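# Old writing stays on whiteboard as gray shadow after erasing, can it be saved or should I replace?

**Lilibeth Manalastas** · posted in Home and Small Office · November 12, 2024
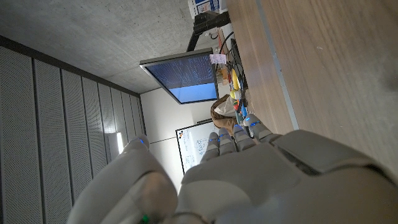 *The whiteboard and the wooden table in our room.*

Hello to all. I would like to ask for advice on a whiteboard which does not erase clean anymore.

The board is a Venetti, the medium size with aluminum border. We bought it second-hand and I do not have the papers, so I cannot tell if the surface is painted steel or enamel or only plastic. In the first months it was very good. Starting in October the dry eraser leaves a gray shadow of everything. I can read last week's schedule under this week's schedule, and under this one there is some shopping list which I do not even recognize.

What I tried already:

- Dry microfiber cloth. It removes the ink but not the shadow.
- Water with a drop of dish soap. Better for one day, then the same.
- Flasard board spray, two times. The first time was impressive. The second time almost no difference, and the surface felt a bit sticky in the morning.
- Writing over the shadow with fresh marker and wiping immediately. It works for single words but I cannot do this for the whole board, my arm is tired and it uses a lot of marker.

The markers are Destanix, black and green mostly. The green is the worst one. There is also one line of permanent marker in the corner, from a guest who was very sorry. That one I can live with.

The board gets sun from the window in the afternoon, perhaps three hours. Also I must confess that the writing stays sometimes for two or three weeks before somebody erases it.

A new board of the same size is $200 in the shop near us, and I do not want to pay this if a good cleaning is enough. But I also do not want to clean it every Sunday for the rest of my life. How do I know if the surface is finished? And is it true that toothpaste is good for this? My neighbor says yes, the internet says yes and no.

Thank you in advance for your patience and please excuse my English.

---

**Maricel Tolentino** · marked as helpful by 31 readers

Your English is fine, it is my second language also.

Please do not use toothpaste. It is a fine abrasive, so it does take away the shadow, but it takes away the gloss together with it. Next time the ink goes into the small scratches and you have a worse shadow than before. The same is true for scouring powder, the green side of the kitchen sponge, and those white "magic" foam blocks. I ruined one board with the foam block and it took me only ten minutes.

First find out what surface you have. Take a magnet. If it holds strongly, there is steel behind the surface, painted or enamel. If it does not hold, it is most likely melamine, and melamine boards become like this after a year or two whatever you do. Then tap with your fingernail in the lower corner. Enamel feels and sounds like a ceramic plate. Painted steel is more dull. This is not a scientific test, but I have been right with it most of the time.

For the cleaning, I would do it in this order:

1. Erase dry, then wash with warm water and a little dish soap. Rinse with a second cloth and clean water, and dry it completely. I think your sticky feeling comes from spray that was not wiped off. Marker ink on top of cleaner residue is very hard to erase.
2. Put isopropyl alcohol on a soft cloth (on the cloth, do not pour on the board). Work on a part as big as a sheet of paper, let it stay wet for half a minute, wipe in one direction, and turn the cloth often. If you continue with the dirty side you only move the gray from one place to another.
3. Rinse again with water and dry again. Leave it until the next day before you write.

Open the window when you do it and keep the alcohol away from your wooden table. Some varnishes become white or soft from it. I put an old towel over mine.

The permanent line usually comes off with the same alcohol. If not, draw over it with the black Destanix, wait a few seconds and wipe.

To know if the board is finished: after everything is dry, choose a clean part, write one word, wait five minutes, and erase with a dry cloth. If it disappears, your surface is still good and the problem was residue and old ink. If the new word leaves a shadow after only five minutes, the coating is worn and no product will bring it back for long.

About the sun, yes, it is a part of the problem. Warm board and ink that stays two weeks is a bad combination. For the things which stay long, like the schedule, I would use a paper taped to the board and leave the rest for daily writing.

---

**dizon_repairs**

just get a new one. cheap boards are cheap boards. or buy the stick-on film and put it over the old surface, I paid 31 dollars for a roll and it was enough for a board and a cupboard door. It will have bubbles if you do it alone so ask someone to hold the other end

---

**Lilibeth Manalastas** · comment

Thank you both. The magnet holds well, and by fingernail I think it is painted steel, but I tapped it maybe twenty times and now I am less sure.

I did one corner with alcohol last night, with the towel over the table as Maricel said. The cloth became completely green — I did not know there was so much green inside. This morning I wrote a word and erased it after five minutes. There is a very light shadow, only visible from the side. I do not know if this counts as a pass.

@dizon_repairs, does the film accept magnets after? And can it be removed later without glue staying?

---

**Maricel Tolentino** · comment

From the side only, I would call it a pass. Do the whole board once and test again in the middle, where it is used the most. The corners are always better than the middle.

---

**dizon_repairs** · comment

magnets ok. removing, never tried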